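Conveyor Transfer Cell – Safety Inspection Checklist with Comments
Bosness Packaging Services, Altimora site 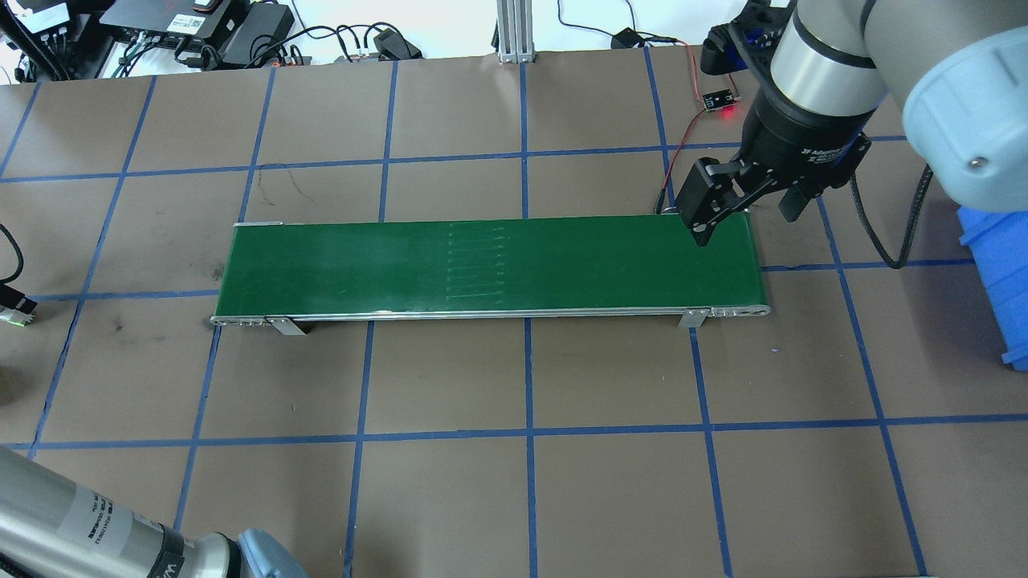 Inspection date: October 25, 2021
Type of inspection: follow-up after start of regular use
Area: bench conveyor and arms, light goods section
Previous inspection: February, before operators were assigned to the cell

Scope

The checklist covers the physical condition of the cell, the way it is stopped and restarted, and the effect of the change on the staff who used to sort and transfer parts by hand. Items are marked Satisfactory, Action Required or Not Inspected. Comments are addressed to the area supervisor and to the shift leads, who are asked to post a copy at the section board.

Section 1. Work surface and conveyor

1.1 Conveyor secured to work surface
Satisfactory. Mounting hardware was checked by hand. The long bench conveyor does not shift when pushed from either end.

1.2 Belt condition
Satisfactory, with comment. Pale parallel lines are present on the green belt near the middle. The belt surface is to be checked at the same place at the next inspection. Operators should report any fraying or lifting at once and should not trim the belt themselves.

1.3 Pinch points at belt ends
Action Required. Operators on both shifts said they sometimes clear small parts from the belt end with their fingers while the belt is moving. The practice must stop. A clearing tool is to be supplied and the instruction sheet changed to show the stop step first.

1.4 Floor and bench markings
Satisfactory. The blue tape grid on the bench is used for placing trays and for reporting the position of a dropped part. Tape that has lifted should be replaced the same shift. Do not lay new tape over old tape, as this changes the height at which the trays sit.

Section 2. Arms and grippers

2.1 Gripper fingers, visual check
Satisfactory. No cracks or missing fasteners were found.

2.2 Cable routing at the arm
Satisfactory, with comment. The braided cable from the gripper hangs in a loop beside the arm. It was free of cuts. Shift leads should confirm at start-up that the loop cannot catch on the bin when the arm turns.

2.3 Speed setting
Satisfactory. The reduced speed agreed in February is still in force. The arms may not be run faster without a new assessment, including during periods of high volume.

2.4 Working reach known to operators
Action Required. Staff who were trained in the first group could state where each arm is able to reach. Staff who transferred from the Bhardwaj order line could not. They were shown the cell by co-workers and had not attended the session. They should not work alone at the cell until they have done so.

Section 3. Electrical

3.1 Cable management, rear of bench
Action Required. Cables behind the conveyor are tangled, and a power adapter rests loose near the back edge. Tie, label and move the adapters to a fixed tray. One lead could not be followed to its source without moving others, and an inspector should be able to do this without touching anything.

3.2 Exposed circuit board
Action Required. A small board with a red indicator light sits uncovered on the work surface behind the conveyor. Fit a cover. Until then, no drinks, wet wipes or spray cleaners are to be used on this bench.

3.3 Isolation and lockout
Satisfactory. The isolation point is reachable without leaning over the belt. Lockout was carried out by a shift lead during the inspection and was completed correctly.

Section 4. Stopping and restarting

4.1 Emergency stop, function test
Satisfactory. Tested from both operator positions.

4.2 Restart after a stop
Action Required. The log shows 80 operator stops since the cell came into regular use. In 15 of these the person who restarted the cell was not the person who stopped it, and no handover note was made. Whoever presses the stop must release it, or must sign the cell over to a named colleague.

4.3 Freedom to stop
Satisfactory, with comment. Operators reported that they feel able to stop the cell. Two asked whether stops are counted against them. They are not, and the supervisor is asked to say so at the next shift meeting – a written notice alone is not enough.

Section 5. Effect on staff and duties

5.1 Manual handling
Satisfactory. Before the change, each operator turned and placed parts by hand for most of the shift. The cell moved 1,397 parts during the review period, of which 1,145 needed no help from an operator. Complaints of wrist and shoulder strain in this section have fallen. Staff should still report discomfort, as the remaining hand work is less regular and may involve more reaching.

5.2 Attention and rotation
Action Required. The main duty is now watching, and operators described it as more tiring than they had expected. Long periods pass without a fault, after which several may need attention together. Rotation is currently left to the staff to arrange among themselves. A fixed rotation is to be written and followed, with the breaks kept as they were.

5.3 Skills and job descriptions
Action Required. Operators now clear faults, reset the cell and keep the log. None of these duties appears in the current job description. The personnel office should revise it and review the pay grade at the same time. Experienced sorters should be consulted – their knowledge of which parts tend to stick or roll was used in setting up the cell and is not recorded anywhere.

5.4 Noise and conversation
Satisfactory. Noise is low. Several staff noted that they now work farther apart and speak less during the shift. This is not a safety defect, but it does affect how quickly help can be called. A call button at the second operator position is recommended.

Section 6. Items not inspected

6.1 Arm controller software version
Not Inspected. Under the service agreement this is checked by Pustton.

6.2 Guarding of the neighboring line
Not Inspected. Covered by a separate checklist.

Close-out

Items 1.3, 3.2 and 4.2 are to be completed before the next shift begins. All other items marked Action Required are to be completed before the next scheduled inspection. Return the signed copy to the site safety office.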